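Protokoll Mieterversammlung Bernivby, Oktober
Beginn 18.30 Uhr, Gemeinschaftsraum 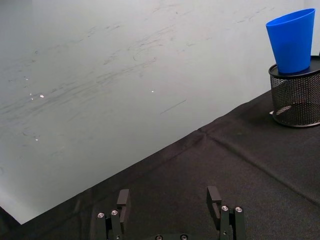 Wann kommt die Nebenkostenabrechnung?
Laut Verwaltung (Trerura) Ende des Monats, per Post an alle Haushalte. Widerspruch nur schriftlich.

Anwesend: Petkov (Leitung), Ivanov, Nikolovski, Dimitriou (Protokoll). Tsakiris ab TOP 2.

TOP 1 Heizung
Haus 3 weiter Probleme, oberste Etage morgens kalt. Petkov hat zweimal angerufen, Techniker war da, hat entlüftet, ist wieder gefahren. Nikolovski will Mietminderung prüfen lassen. Erst Mängelanzeige schreiben, Entwurf macht Nikolovski, geht vorher an alle rum.

TOP 2 Fahrradkeller
Voll. Alte Räder ohne Zettel kommen raus, Aushang vorher, Frist vier Wochen. Ivanov macht Aushang. Tsakiris fragt wegen Lastenrad, passt nicht durch die Tür. Vertagt.
Neues Schloss: 129 Euro incl. fünf Schlüssel, angenommen, eine Enthaltung.

TOP 3 Hoffest
Abrechnung liegt vor. Einnahmen 863 Euro, Ausgaben 555 Euro. Rest 308 bleibt in der Hauskasse. Dimitriou fragt, ob davon die Bank im Hof gestrichen werden kann. Ja, Farbe max. 40 Euro.
Nächstes Jahr früher anfangen, Musik nur bis 22 Uhr, gab Beschwerde aus der Sostbridge-Siedlung gegenüber.

TOP 4 Verschiedenes
- Licht Durchgang flackert, Petkov meldet
- Gelbe Tonne wieder nicht geleert, wer weiß warum
- Tsakiris sucht Nachfolger fürs Schneeräumen, bitte melden!!
- Treppenhaus Haus 1: Kinderwägen bitte nicht vor die Kellertür, Petkov spricht mit den Familen

Ende 20.10 Uhr. Nächster Termin kommt per Aushang.
Prot.: V. Dimitriou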